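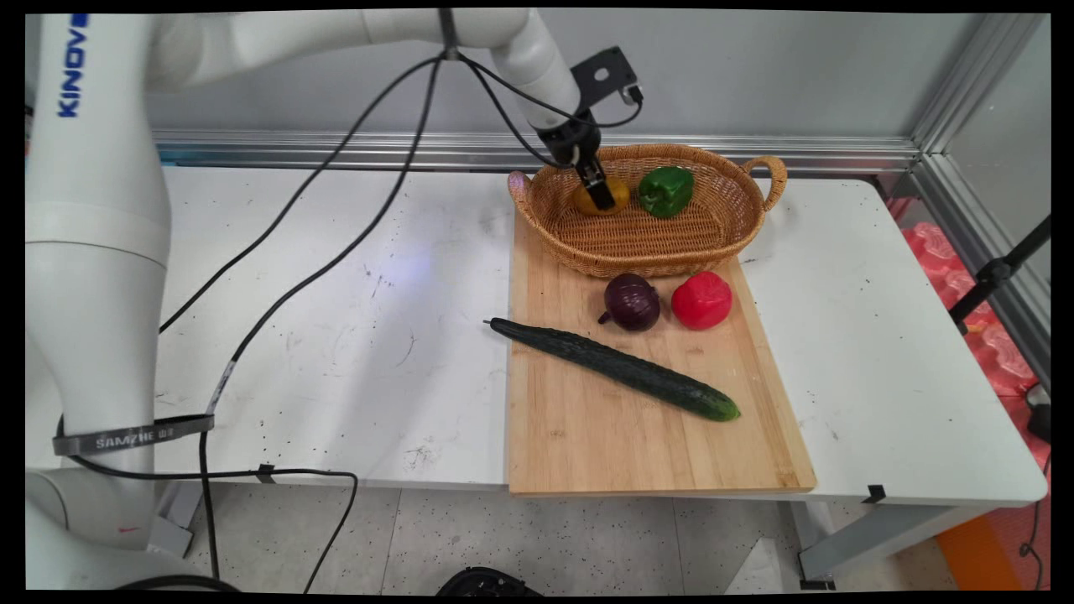
Yellow and green in the basket, cutting board at the ready.

So, peppers. I promised back in the spring that I'd write up the stuffed pepper thing properly, and then I kept putting it off, and now it's June 2018 and three people have emailed me for it, so okay, okay, I'm doing it!

First, a word about color, which people get weirdly heated over. My friend Mariann Bozsik grew up on stuffed peppers and she will not hear of using green bell peppers for them. Too bitter, she says, too thick, tastes like a lawn. She wants the pale yellowish ones her grandmother bought, which I can never find around here, so yellow bells are our peace treaty. I like green ones! I like that little bit of bitterness against a sweet tomato sauce. So when I cook for both of us I do one of each color and we all know whose is whose, and nobody has to be polite about it.

I buy them loose at Plumwood, the farm stand out past the gas station. Pick them up before you buy them. A good pepper feels heavier than it looks and the skin is tight, and if you push on the shoulder with your thumb it should push back. If you're stuffing them, check that they'll stand up too. I've stood at that stand setting peppers on the edge of the crate one after another like a crazy person. The ones that tip over go in salad.

I keep mine in a basket instead of the fridge if I'm going to use them in a day or so. I know, I know. But I forget about anything that goes in the crisper drawer, and a basket with handles is so handy - I can carry the whole thing over to the board, chop, and carry it back out of the way. Wicker does collect onion skin in the corners, so every so often I take it out on the back steps and whack it.

And the board! I used to have one of those tiny plastic ones and I'd chase half an onion off the side every single time. A long wooden one is so much nicer. I like it running front to back with a bit hanging over the edge of the table, so I can hold a bowl underneath and sweep everything straight in. Rub it with oil now and then and don't soak it in the sink. Ciarán Rafferty soaked one overnight at our old apartment and it never lay flat again. We used it as a doorstop.

Okay, how I do the peppers. This is for 2 big ones, and you can double it without thinking too hard.

Cut the tops off and keep them. Pull out the core and the white ribs and shake out the seeds. Cook a half cup of rice until it's nearly done but still has a bite. Soften a small onion in oil with a fat clove of garlic and a heaping teaspoon of sweet paprika, taking it off the heat before the paprika goes in (it burns in no time and then you're starting over). Mix that with half a pound of ground pork, the rice, salt, and plenty of black pepper. Don't pack it down hard when you fill them. The rice still has some swelling to do and I've had one split right up the side on me.

Stand them in a pot that's just big enough to hold them upright, put the little hats back on, and pour in 600 ml of plain tomato sauce. (Sorry, that's the size of the jar I use for measuring. It's a little over two and a half cups.) Lid on, low heat, an hour. I add a spoonful of sugar to the sauce and Mariann adds three, and I've stopped fighting her on it.

Sour cream on top. Bread, too, even though there's already rice in there. You'll want it for the sauce.

If you have filling left over, roll it into little meatballs and drop them in around the peppers. Those are my favorite part, if I'm being truthful, and I've started making too much filling on purpose.

They're better the next day and they freeze fine, though the pepper goes softer. Yellow holds its color in the pot pretty well. Green turns a sort of army jacket shade, so if you're cooking for somebody who eats with their eyes, go yellow. I still like the green.

A couple of you asked about a version with no meat. I've tried mushrooms and walnuts and it was good but a bit dry, and I want another go before I write it down. Probably September, when Plumwood has peppers by the bushel and I'm sick of doing them the regular way. If you've got one that works, leave it in the comments!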